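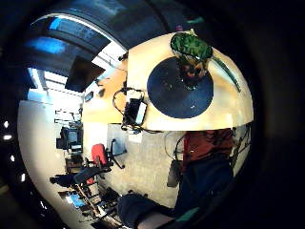
Quan kit trial: where we've got to

To: Lợi Trịnh, Tevwood
From: the Lelthorpe workshop
6 March 2026

Hello Lợi,

You asked for something readable this time, so I've left the spreadsheets as an attachment and I'm just going to tell you how it's going. Mostly well! The Quan gripper kits have been in daily use since we unpacked them in December, and I think I can now give you a fair idea of whether they're worth the rest of the grant money.

First, the numbers you'll want for your own report. We've made 2553 recordings with the kits so far, and 2504 of those passed Wimen's own checking software. The 49 that didn't were nearly all down to one cause, which I'll come to. Of the good ones, 263 are the plant job (pick up the pot by its rim, move it, put it down upright), and I've been through every one of those myself because it's the job I was most worried about.

I was worried because a pot is heavier than the cups and boxes we started with, and the leaves get in the way of the camera. If you come at it from above you see a great deal of plant and very little pot. We've settled on coming in low and from the side, with the wrist turned over, and that has made a big difference to how much of the rim you can see when the fingers close. It looks daft on playback, everything on its side, but the software copes with it perfectly well and doesn't mind which way up the room is.

What I like about the kit

The hand-held part is comfortable. I didn't expect to care about this as much as I do, but after a whole morning of squeezing a trigger you really notice a bad handle, and this one's fine. People with smaller hands get on with it too, once they've moved the strap in a notch.

The wide lens is excellent. You get the table, the person next to it and half the room in one go, so when a recording goes wrong you can nearly always see what happened without having to ask whoever was holding the thing.

New people pick it up fast. The printed guide is short and has proper drawings in it, and most of our lot were making usable recordings before their first tea break. Compare that with the old arm-and-joystick setup, where I'd lose somebody for days.

What I don't like

The cables. I've moaned about this on the phone already so I'll keep it brief, but the lead between the gripper and its little box is too short for a round table. You end up walking round after your own box, or dragging it. Those 49 failed recordings: all but a handful are the lead working loose part way through and the picture dropping out. Wimen have a longer one with a locking plug and they've promised to send it, though I've been promised it twice now, so I'd be glad if you could mention it when you next speak to them.

The fingertips wear out. The soft pads go shiny and then they slip, and you don't spot it straight away because the gripper still closes and looks perfectly happy. We've been through seven pairs. They're not dear, but they weren't in the budget and I'd like them to be.

The glare off a pale tabletop was a nuisance as well. Under our ceiling lights the tracking would wander whenever the gripper hung over bare wood for long. A dark mat with a bit of fleck in it sorted that out, and it cost next to nothing. I've told Wimen they ought to put one in the box.

How it compares with what we said we'd do

The plan you signed off had three stages. Stage one (set up, train people, get some recordings in the bag) is finished. Stage two is the one we're in, which is harder objects and more than one room. We've done the harder objects. The second room is behind, I'm afraid. We meant to use the side office, but the heating in there has been off for most of the winter and I'm not asking anyone to stand in it for an afternoon. I'm told it'll be mended this month. If it isn't, I'd like your permission to use the canteen out of hours instead, which would suit us nearly as well and has better tables.

Stage three is training a real arm on what we've collected and seeing if it can move a pot without tipping compost everywhere. We haven't begun, so please don't tell anybody that we have! I've had a first look at the software side and it seems straightforward enough, but I said that about the joysticks.

Money

We're under on people's time and a bit over on bits and pieces, which is the fingertips again plus a spare battery I bought without asking. Receipt attached, sorry. I don't need any more from you for stage two. For stage three I'd ask you to release the second payment as planned, and to let me move a little of it across from travel to spares.

Would I buy the kit again? Yes, with the longer lead in writing before I paid. I wouldn't buy the carry case, because the foam doesn't fit round the gripper once you've put the strap on, and ours has gone back in the cupboard.

Can you let me know about the canteen soon? They want notice for the keys.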